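Pulling the cable through the attic (and other ways to spend a weekend)

Last updated 10 November 2022

So I finally did it. After two years of complaining about the internet in my back office to anyone who would stand still, I ran my own fiber from the garage to the far end of the house. It works! Mostly it works. There's one bit I'm not proud of and I'll get to that.

A little background for people who don't know the house. It's long and low, the kind they built a lot of out on the Tilldale side of town, and the provider's box is on the garage wall because that was the easiest spot for the installer. My desk is at the opposite end. In between there are two brick fireplaces, a bathroom full of tile and a refrigerator the size of a phone booth. Wi-Fi gives up somewhere near the hallway closet. I tried one of those mesh kits and it was fine for email, but every video call I made came out looking like an old jigsaw puzzle.

I could have used regular network cable, and several of you told me so in the comments last time. The distance isn't the trouble. What pushed me over was the lightning in September, when a strike somewhere up the street took out a switch and the port on my old printer (which was plugged in by cable, the poor thing). Fiber is glass, so it doesn't carry a surge from one end of the house to the other. Also I wanted to play with fiber. Let's be truthful about my motives here.

I bought the cable already made up, with connectors on both ends. Please do this. You can get tools and do your own ends, and I know people who love it, but I have big thumbs and no patience. Mine is a 33 meter length of duplex singlemode with LC connectors, and I ordered it from a little shop called Noltlow that cuts to whatever length you type in. It cost me $91 with shipping. I measured the route three times with string, then added some for the bends, and then added some more because I don't trust myself with string.

The pull itself took one long morning. The cable comes with a sort of sock over the connectors at one end, with a loop for your pull line, and you want to leave that sock on until the very end. I didn't. I took it off to look at the connectors (they're so tiny!) and then had to tape it all back together with electrical tape, which meant a lump, which meant the lump caught on every single rafter clip between the garage and the kitchen. If you take one thing from this post, leave the sock on.

Attics are horrible, by the way. I wore a mask and long sleeves and I was still picking insulation out of my collar at dinner. I laid a couple of boards across the joists so I could crawl without putting a knee through the living room ceiling, and I moved them along with me like somebody crossing a river in a cartoon.

Bends were what I worried about most. The sheet in the package gave a minimum radius, and I kept a coffee can up there with me so I could check each corner against something round. Where the cable comes down inside the office wall there's a turn that's tighter than I'd like. That's the bit I'm not proud of. I put a little foam behind it and closed up the plate, and I'm choosing to think about it only at night.

Then came the part where you plug everything in and no light comes on. I had one on the garage end and nothing in the office. I swapped the modules, I restarted both switches, I said some words. My friend Ansel Benavides came over with a cheap visual fault finder, which is basically a red laser pen you click onto the connector, and we could see red coming out the far end just fine. (Don't look straight into it, and don't ever look into a live one either. Point it at a piece of card.) So the glass was good. He asked if I'd tried flipping the pair, and I got a bit huffy and said of course the cable was the right way around, and then I flipped the pair. Green light. He didn't say anything and ate most of the chips.

I also cleaned the connectors, with one of the click-style pens, since I'd had them out in an attic like a fool. I'd buy the pen again. It's 22 bucks and feels like a toy until you need it.

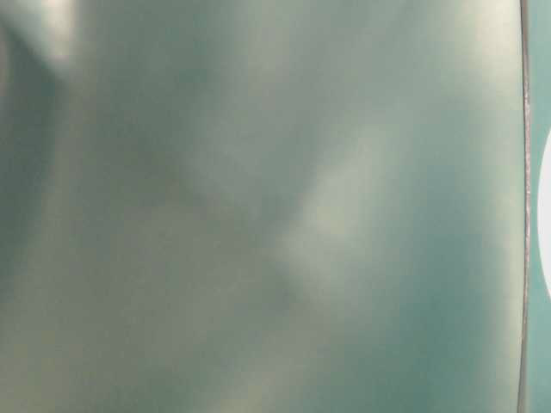

Shiny, teal and very close up.

Speeds, since somebody will ask. The office desk now gets what the garage gets, which on our plan is more than I can use. Calls are clean. Backups that used to run all night are done before I've finished the dishes. The only thing still on Wi-Fi in there is my phone, plus the printer that replaced the dead one, and the new printer has already decided it doesn't like me.

Still on the list is a proper wall box for the garage end, where right now the spare cable is hanging in a big loop on a bike hook. Rampersad at the hardware counter in Illmont says he can order me one with a splice tray in it. I don't need a splice tray. I will probably buy the splice tray.

If you've got a neat way to store extra length without making it look like a bird's nest, leave me a comment, and if you've ever fixed a too-tight bend behind finished drywall without cutting a hole, please leave me two.

Contact | © 2022 All posts and opinions my own | Back to top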